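I've gone back to choir. Five years off, and it took one email from Kirsty Galbraith (subject line: "we are desperate for altos") to get me up the hill to the Travby hall at seven in the evening with a pencil and a cough lolly. 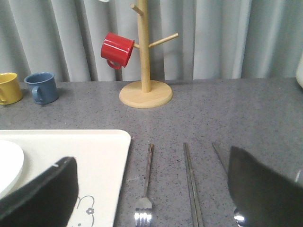 I'd forgotten how much of it is standing up. Usa Sangkhawat conducts now, and she's lovely but she will run the same 38 bars until your knees go! We're doing a set of folk songs for December, mostly unaccompanied, and my sight-reading has gone completely to mush.

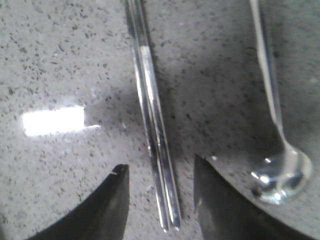
Benchtop, close up.

So I've been practising at home, humming my line over the washing up and driving the neighbours mad. Flora Laing next door reckons she knows the alto part better than I do - she's probably right.

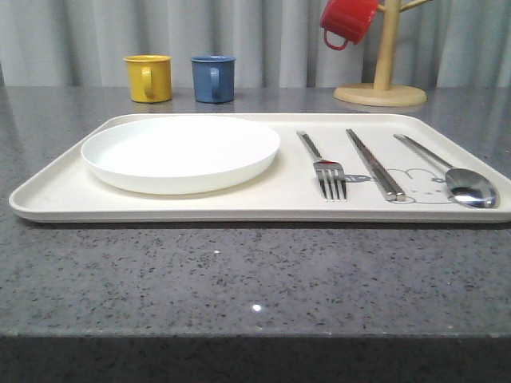
The trick with learning by ear is small bits, often. I used to save it all up for one big session and remember nothing. Now it's one phrase while the kettle boils, another while I put a plate and a fork on the cream tray for tea, then the two joined up before I eat. Page four is nearly there. Page five has a key change in it and I'm not ready to talk about that yet.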